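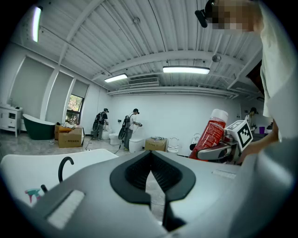
Operators with Wadent hand-held grippers and backpack rigs in a room fitted with bathroom fixtures.

Wadent opens its bathroom data kit to outside robotics teams

WALTHORPE. Wadent is bringing its hand-held recording kit out of the workshop and into the hands of other robotics teams, and bathrooms come first! The Wadent Valiria kit lets a person record manipulation work with a light hand-held gripper, in the kind of room where a home or hotel robot will one day have to earn its keep. Orders open in February.

Kitchens and tabletops have had plenty of attention from robot learning groups. Bathrooms have had much less, and they're full of interesting problems: glossy white surfaces, curved rims, tight gaps beside a toilet tank, spray triggers that have to be squeezed just so. We love these problems. Valiria grew out of two years of trying to record them without hauling a full robot arm into every room.

What's in the kit

Each Valiria set has a pair of hand-held grippers with on-board cameras, printed marker plates, a backpack recorder, a head-mounted camera and the cables that join them. A full set costs $898 a month, and that price covers replacement fingers and marker plates. Teams that already own a recorder can rent the gripper pair alone for $179 a month.

The backpack takes the weight of the recorder and battery, leaving the operator free to crouch, lean and reach. Putting the whole thing on takes a few minutes the first time and much less after that. Gripper strap, head strap, one button on the left shoulder to start, the same button to stop.

Several operators can record in one room at once. Each rig keeps its own clock and its own files, and the desktop software lines them up afterward. That was the feature our early users asked for most, and we're thrilled with how it came out.
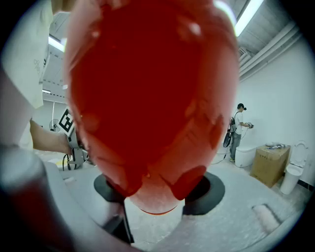
An operator holds a gripper device to the wall, with another marker-fitted gripper closer to the camera.

A ready-made task library

Valiria ships with 46 written bathroom tasks, from wiping a wall to closing a toilet lid, along with setup notes for each one. The tasks are short on purpose. An operator can repeat one, swap the objects, move to a different fixture and go again, and the software tags each take with the task name and room layout. Teams can write their own tasks in the same format and mix them in freely.

Recordings export in common formats, with gripper position, finger opening and video on one timeline. There's no cloud account to set up. Files stay on the recorder until the team copies them off.

Recording days with Mollel

For teams that would like data but don't have the space or the people, Wadent is offering recording days together with Mollel, which trains and schedules operators. Mollel handles the room setup and brings operators who already know the rigs. Groups can send their own objects ahead, and are welcome to come and try a gripper themselves.

The first round of early access went to 19 teams, and their notes shaped the current version: a softer grip, longer cables, and marker plates that swap without tools. A left-handed grip is in testing now and will be a free exchange for current customers when it's ready.

Availability

The Valiria kit and the gripper-only rental can be reserved now through the Wadent website, with kits going out from Walthorpe in the order requests come in. Recording days with Mollel are booked separately, and the request form asks for a task list, preferred fixtures and the number of operators needed.

About Wadent

Wadent makes hand-held recording tools and software for teams teaching robots to work in ordinary rooms. The company is based in Walthorpe.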